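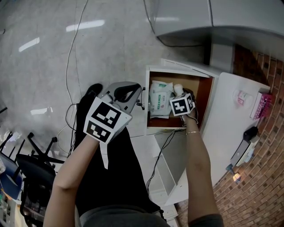

Chapter 7
Drawer Storage: Reach, Depth and Contents

7.1 Scope of the chapter

Chapter 6 dealt with open shelving, where stored items are seen from the front. A drawer reverses this arrangement. Its contents are seen from above, and the person using it stands over the opening and reaches down. The picture at the head of this chapter shows a typical case: a white drawer pulled out from beneath a tabletop, a standing user with the right arm extended into it, and two items near each other inside, one a soft package with crinkled ends and the other a white bottle-like object with a rounded top.

The chapter covers drawers fitted under tables, counters and desks. File drawers and tool chests are treated in Chapter 9.

7.2 Terms

Clear depth is the vertical distance from the drawer bottom to the lowest point of the frame above it. An item taller than the clear depth must be laid on its side.

Extension is the distance the drawer travels from closed to fully open. Full-extension slides expose the whole interior. Three-quarter slides leave the rear portion under the tabletop, where items are found by touch.

Footprint is the floor area of the drawer taken up by one item as stored. A soft package has no fixed footprint. It may lie flat, stand on edge or fold against a wall, and its footprint should be measured in the position in which it will be kept.

7.3 Rigid and soft items

Bottles, jars and boxes keep their shape when neighbors are removed. Soft packages do not; they slump into the gap and often catch on the frame when the drawer is closed. The usual remedy is a divider set 20 mm wider than the package at its thickest point. Hakala's household survey (see Further Reading) recorded the contents of 234 drawers in Plesden and found mixed storage - rigid and soft items in one compartment - to be the most common arrangement.

7.4 Standing reach

For a drawer with 400 mm of extension, the user should be able to touch the rear wall without leaning on the tabletop. Floor space in front must allow for the open drawer and for the user's feet. Where the drawer opens toward a walkway, the clearances in Table 7.2 apply.

Further Reading
Siiri Hakala, Small Storage in the Home, Clasora, chapters 2 and 5.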